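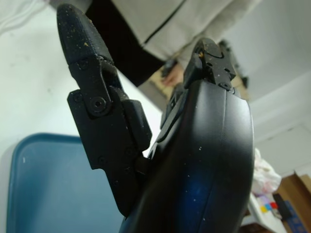 Close view: black gripper fingers, pivot screw on the left one

Jerosby Petition Board, A4

Clipboard set for street petitions and for collecting names at the door. Made by Rendell.

The set contains one hard board with rain cover, one pen on a cord and a pad of printed signature sheets. Each sheet has columns for name, full address, postcode and signature, so the council or your MP can check that the person lives in the area. The space at the top is left free for your own demand. Please write it before you start to collect, and use the same words on every sheet.

One pad takes up to 800 signatures. Extra pads are sold separately under order number 1614.

Order number: 1966
Weight with pad: 204 g
Colour of board: grey or dark green

The sheets are not suitable for nomination papers at elections. For these you must use the official forms.

Dark green is again in stock from February.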